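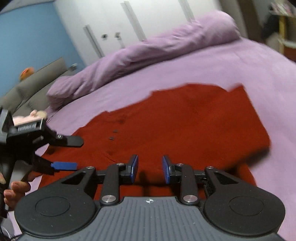 What is downloadable content?

Downloadable content is any material issued for a game after, or separately from, its main release and added to a copy the player already owns. It may be sold, given away or included in a season pass.

Game Production 2: Handout 5
Add-on Content and Crossovers
Revised 29 Apr 2026

Scope of this handout

These notes cover the planning and release of add-on content for a finished game. They should be read before the seminar. The two cases used throughout are Derkik, a platform game with a level editor, and Urnen, a slower puzzle title from the same publisher, Plukholm.

Types of add-on

Cosmetic add-ons change how a character or place looks and leave the rules alone. They are cheap to test. Story add-ons bring new levels, dialogue and music, and usually require the original team or people who know its tools well. Creator packs supply parts for players to build with. In Derkik the creator packs were used far more widely than the story levels, and they remained in use long after the levels had been finished and put aside.

A crossover add-on borrows a character or setting from another game. It can belong to any of the types listed above.

Case: the Urnen costume set

In February Plukholm released a set of costumes for Derkik based on the cast of Urnen. Work on the set was shared with Myung, an outside art studio. The following points will be discussed.

Proportions. The Urnen characters are tall and narrow, while the Derkik player figure is short and round. Two early designs were dropped when the heads passed through low ceilings.

Approval. Each costume was signed off by both game teams. The first round took 20 working days – longer than the modelling itself.

Compatibility. Players without the set still had to see it correctly when they joined an online level. The costume files were therefore sent to every player in a free update, and the purchase only unlocked their use.

Announcement

A teaser raises interest but also invites guesses. Where a publisher shows a single outline or symbol, players may expect a full sequel. Students should consider how much Plukholm ought to have shown, and when.

Preparation for the seminar

Choose one add-on for a game you have played. State its type, its price at release and what a player without it could still do. Written answers are marked out of 100 and should not exceed two pages. Group answers are not accepted for this task – the group project is set out in the next handout.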